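Good practice for a two-arm bench with loose parts and switches?
Posted by Roman Michalski in Workshop Rules and Safety, 7/15/24

Hi all! I help run the evening robotics group in Plakstead and we've been having a great time with two-handed work on a task board - knobs, toggles, pegs, the lot. We have 29 members now, and what started as two people who knew each other's habits has turned into a group that needs rules on paper. My draft says nobody's hands go over the table while the arms are powered, and the stop button stays with a second person who isn't driving. 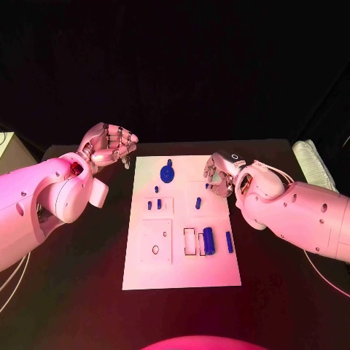 The draft also says every run starts from the same layout, written down, with a name next to it. Where I'm stuck is how strict to be. Does a small group need the full industrial standard? And do you have a rule about cables, or do you just keep an eye on them? I'd love to see what other groups have written, even if it's messy.

Sheldon Chisholm

Great draft, and you're further along than we were in May! The short version on standards: ISO 10218 is the one for industrial robots and it's worth knowing about, but start with a risk assessment of your own bench. Write down each thing that could pinch, drop or tip, then what you do about it. Ours came to two pages and we reread it whenever we change a hand or a fixture.

The rule that did the most for us is a pause of 2 seconds between the driver saying "moving" and the first motion. Sounds silly, works wonderfully. We also cap the arms at 60 percent speed for anyone new, and the cap comes off only when a second member signs the sheet.
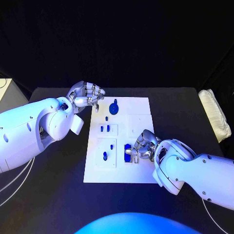
Cables deserve a rule of their own, and I'd put it near the top. Ours says to move both arms slowly through their full reach before the first run and watch every lead the whole way. Thin white cables curving over a dark tabletop are at least easy to spot, so you have a head start there. Check the slack at both ends of the motion, and then tape down whatever doesn't need to move. For a board with a rocker switch and toggles on it, I'd add a line saying what position each one is in at the start. We skipped that and had two people arguing over whether a run counted - both were right by their own notes!

One more: anything soft or spare lives on a shelf during a run. That one is in our Stevora handbook in capital letters.

Elżbieta Sikora

Agree with nearly all of the above. I'd add that the log matters as much as the stop button. We have 185 entries in ours and I can look up who changed what on any evening. Put loose parts on the checklist by type, pegs first, and have one person read it out while another one looks. Test the stop button at the start of every session, with the arms moving slowly, and write that down too.

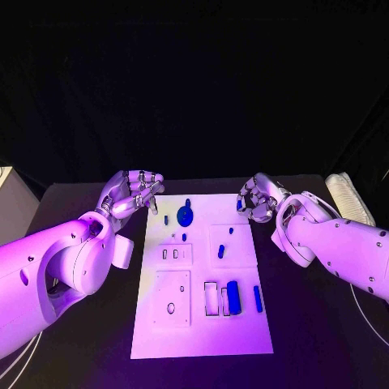
Bronisława Marciniak wanted to know whether the person holding the stop should be allowed to keep the log as well, seeing as most small groups are short of hands. We say no. Eyes on the arms, thumb near the button, and the log gets filled in after the arms are parked. If you only have two people that evening, the driver writes it up.

Tadeusz Nowicki

just get a fence lol. we put one up at Wike and it's fine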